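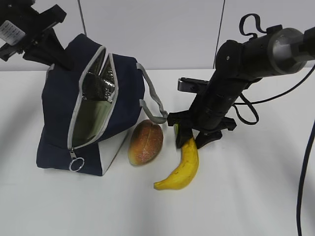

Standeneo opens up Perus, its planner for two-armed packing

12 June 2018

Packing a lunch is one of those jobs that sounds far too easy to write software for, until you try. The team at Standeneo has been trying for a good while now, and this week they put the result out where everyone can get at it. Perus, their motion planner for pairs of small robot arms, is free to download, with the source code, the test logs and a healthy pile of worked tasks to go with it.

The lunch task is our favorite (and, we hear, the team's favorite too). A mango and a banana lie on a white table next to a navy insulated bag, which stands with its zipper open and its silver lining showing. Two black arms share the work space, and the fruit has to end up in the bag. The planner has to decide which arm goes where, in what order, and how to keep the two from meeting in the middle over an opening that is only so wide.

Most planners we've covered on this site treat the second arm as a moving wall. One arm gets a plan, the other gets whatever room is left over, and you see a lot of polite waiting. Perus plans both at once. It looks for short stretches where the arms can move together safely, then stitches those stretches into one long plan. If something slips, only the stretch in progress gets thrown out, and the rest is kept and patched. In the logs, you can watch it drop a reach, pick a new angle and carry on while the other arm hardly slows down. Great fun to read, if you like reading logs, and we do!

Soft things are where it gets really interesting. A bag with cloth sides doesn't hold still for anyone. Nudge it and the opening changes shape, so a path that was clear a moment ago may run straight into a flap. Perus doesn't try to model every fold. Instead, it keeps a loose outline of the opening, refreshes it from the camera as the arms move, and gives each point on that outline a score for how far it can be trusted. Points that were seen recently score high. Points hidden behind an arm fade fast, and the planner leaves more room around them.

The same idea covers shiny surfaces, which have been giving depth cameras trouble forever. Where readings jump around, as they tend to with foil-like linings, the score goes down and the arm comes in slower and higher. It costs some speed. The team has left the setting in plain view in the config file, so you can trade caution for pace as you see fit.

The release comes with results from 2,007 recorded attempts across 16 tasks. Of those, 1,202 finished on the first plan with no repair at all. Another 691 were finished after at least one repair, and the remaining 114 failed. We were very glad to see the failures included in full, with the planner's state saved at every step. That kind of material is hard to come by, and anyone working on recovery will want to dig into it. A quick look through the notes suggests that round fruit rolling away from a closing gripper accounts for a good share of them, with tangled straps close behind.

Perception is handled by a separate package called Guvex, which finds objects and suggests places to grasp them. For a banana, it offers several grasps along the length and ranks them by how much peel the fingers would press on. Grasps near the stem often come out on top. A mango gets a ring of candidates around its middle. You can swap Guvex for your own detector, and the interface is pleasantly small: hand over a pose, an outline and a score, and Perus does the rest.

Getting it running took us one afternoon. The install script worked the first time on our older desktop, the simulator came up without a fight, and the viewer is lovely. Each arm's plan is drawn as a colored ribbon, and you can drag a slider to scrub back and forth through time. We did hit one snag with joint limits, which have to be entered in radians even though one page of the docs says degrees. A fix for that page is already in the queue.

There are gaps. Perus handles two arms and no more for now, and both have to be bolted down. Zippers are out of scope too, so the bag tasks all begin with the bag open. Closing it afterward is on the list of things people keep asking for, and there is a long and very lively thread about it on the project forum.

The next version is planned for July. It should bring a faster repair step and support for the Kołodziej wrist camera, along with a new set of tasks using jars and screw lids. Bug reports and new task files are welcome in the meantime, and the contributor guide is in the docs folder of the main download.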